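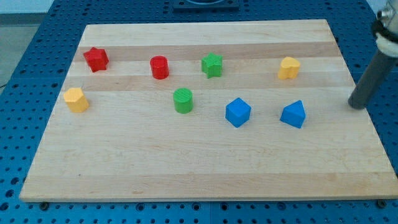 August 4, 2024
By Ülle Šimkus

Shape blocks for a sorting game: report on our term project

The purpose of our project was to make a small sorting game for children of preschool age. I worked together with Noreen Awan, who is also in the second year of the design course at Hirncombe. The game received the name Minja, after Noreen's grandmother.

The first idea was to have many shapes, but our teacher advised us to keep the set small. We decided on eight plastic blocks in four colours: red, green, yellow and blue. Each colour has two blocks. In this way a child can sort the blocks by colour and then mix them and sort them again by shape. The star exists in red and in green, and the cylinder also exists in red and in green, so the two ways of sorting give different groups. For a grown person this is obvious, but for a child of four it is a real problem to think about.

We had a discussion about the heart. Noreen wanted it from the beginning. I was afraid that it would be difficult to describe in the same family as the hexagon, which has flat sides and a more technical look. In the end we kept both, and the heart is yellow.

For the playing surface we used a wooden cutting board. It is light in colour, with some darker strips, and the bright plastic is easy to see on it. I had proposed a white tray, but on white the yellow blocks looked weak to me. The board is also heavy enough that it does not slide when a child leans on it.

We tried the game in November at the Stileck playgroup, in 2 sessions with 4 children each time. The colour sorting went quickly. The shape sorting was slower, and some children put the star and the heart together – they said these are "the pretty ones". We had not planned such a group, but I wrote it in our notes as a correct answer.

If we continue, I would like to make the blocks a little larger and to give the instructions as drawings, without words. Noreen would like a cloth bag for storage. We did not yet agree about a lid.

Contact: Hirncombe Design Course, Box 3542 | © Ülle Šimkus and Noreen Awan | Back to top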